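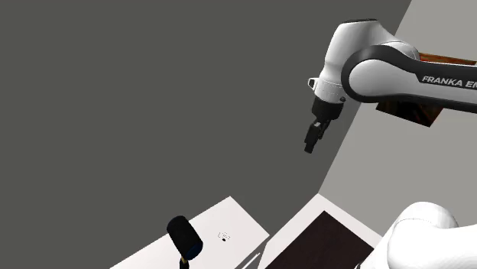 White and black arm with its gripper over a gray surface.

Lesovent Challah Covers and Matching Table Linens

Our Lesovent challah covers are cut and sewn in Odinmont from washable linen. Each cover is lined in plain white cotton and finished with a narrow hem. The standard size fits over 2 medium loaves placed side by side. If you bake long loaves, order the large.

Colors are ivory, slate blue, wine and olive. The border is embroidered in one color of thread, and you can choose the thread when you order. Hebrew or English names can be added along the lower edge, up to 14 letters per line. Please type the name exactly as you want it to appear. We do not correct spelling.

Matching pieces sold separately:
Matzah cover with three pockets
Afikoman bag
Napkins, set of four
Table runner, Van der Merwe stripe, ivory or slate blue only

Covers without names ship in two business days. Covers with names take nine. Synagogue gift shops and schools may order at the wholesale price with a minimum of 14 pieces, and colors can be mixed. Names are not included in the wholesale price.

Wash in cold water with similar colors and hang to dry. Iron on the back while still a little damp. Do not bleach. Wine stains come out best if you rinse them the same night.

The wine color is back in stock as of 6/30/19. We have 325 covers from this run. The olive runner has been dropped and will not be made again.

Unused items without names may be returned within 14 days. Items with names cannot be returned unless we made the mistake. Shipping is added at checkout. Gift wrap is free, just write "wrap" in the order notes.

9 shares | 2 comments

Lunard Judaica, Odinmont | Contact us | Copyright Lunard | Back to top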